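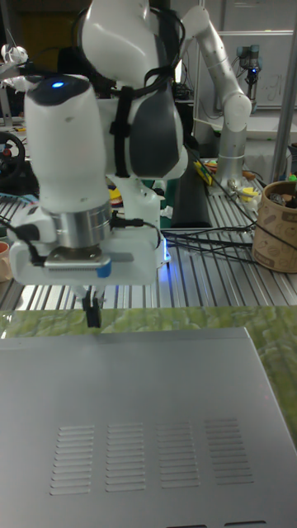

Why should anyone bother learning to mend their own clothes when new ones cost so little? Mending is one of the few household skills that gives you pleasure while you do it and again every time you put the thing on, and you can get decent at it in a handful of evenings.

I came to it late and by accident. My favourite jumper, a heavy grey one that I'd worn through two house moves and one very wet walking holiday, gave up at the left elbow. I'd had it so long that I felt rather insulted. The sensible course was to buy another, and I did look, but everything I found was thin and sad and felt like it had been knitted out of packaging. So I bought a darning needle and a card of wool in the wrong shade of grey, sat down by the window, and made a dreadful mess of it.

And I loved it! The darn was lumpy and it puckered at one corner, and I wore that jumper all winter with my elbow stuck out a bit so people would ask.

The case for mending usually gets made in terms of guilt. We hear how much we throw away and how little we wear what we keep, and we nod and feel bad and go on as before. I don't doubt any of it, but guilt has never got me to thread a needle on a Tuesday evening. What gets me there is that it's absorbing. You sit with one small hole and you weave across it, over and under, and for half an hour nothing else in the world needs you. I have tried meditation and I have tried jigsaws. Darning beats both, and you end up with a sock.

The man who taught me to do it properly was Duván Echeverri, who runs the mending evenings above the library in Drullascombe. He trained as an upholsterer and has enormous hands, and he can pick up a dropped stitch while talking about football. The first thing he did was turn my jumper inside out, look at my darn for a long while, and tell me I'd pulled every single row too tight. He was right. Cloth needs to move, and a patch that doesn't move with it will tear the good fabric round its edges. I unpicked the lot and started again, this time leaving a tiny loop at the end of each row, and it sat flat.

That one piece of advice was worth more than the four videos I'd watched beforehand. I have nothing against videos (I still go back to one for buttonholes) but a person beside you can see what your fingers are doing wrong, and a video can't.

You need very little to begin with. My kit lives in an old biscuit tin: a few needles, a pair of small scissors that are never allowed near paper, some wool, some plain thread in black and white and navy, and a wooden mushroom for stretching a sock over. For ages I used an orange. An orange works perfectly well, though your socks do smell of marmalade.

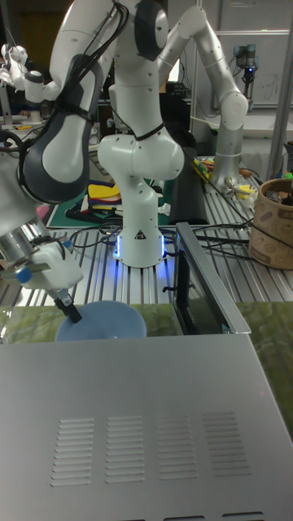 Should a mend show?

People who mend get quite heated about this, and I enjoy the argument enormously. On one side are the invisible menders, who match thread to cloth under daylight and want the hole never to have existed. On the other are those who'll put a mustard-yellow patch on a black coat and call it a day. I admire the first lot and belong firmly with the second.

Part of that is laziness, I admit. Invisible mending is a real craft and I haven't the patience for it. But I also like seeing where a thing has been. My walking trousers have a blue square on the knee from a stile outside the village, and a green one on the other knee from the same stile a year later. I could tell you the weather on both days. There's a tablecloth at home with a row of embroidered leaves along one side, and under each leaf is a burn from the same birthday cake. I like it far better now than when it was plain.

Duván disagrees with me, for the record. He thinks a visible mend is fine on work clothes and a bit showy on anything else, and when I turned up in June with pink stitching on a white shirt he just sighed.

What shops could do

I'd love to see more help from the people who sell us things. A spare button in a little bag is nice, but I'd swap it for a metre of matching thread wound on a bit of card. It would weigh nothing and cost next to nothing, and it would settle the hardest part of any repair, trying to find the right blue.

Better seams would help too. Turn a cheap shirt inside out and look at how little cloth there is beyond the stitching. There's nothing to work with, so the moment a seam goes you're sewing into fraying edges. Then look at something older. My aunt's coat has seams so generous that it's been let out, taken in and let out again for three different women, and there's still cloth to spare. Somebody planned for that coat to have a long life.

I'd put mending back into schools as well, for everybody, and early. Six lessons would do it: a button, a hem, a seam, a patch, a darn and a zip. I'd leave the zip until last, as zips are horrible. Children love it when they're given real needles and trusted with them. My nephew sewed a button on to his own school coat when he was eight, with enough thread to moor a boat, and that button will outlast the coat by a century.

Where to start

Begin with a sock. Pick a thick one with a small hole, something you'd happily throw out if it all went wrong, and use wool a shade or two off so you can see your stitches. Go well past the edges of the hole into the sound part. Keep it loose. Your first one will be ugly and it'll still keep your toe warm.

Then find some company if you can. Our evenings in Drullascombe run from six o'clock, and there's always a spare needle and usually cake. Last week a woman brought in a tent.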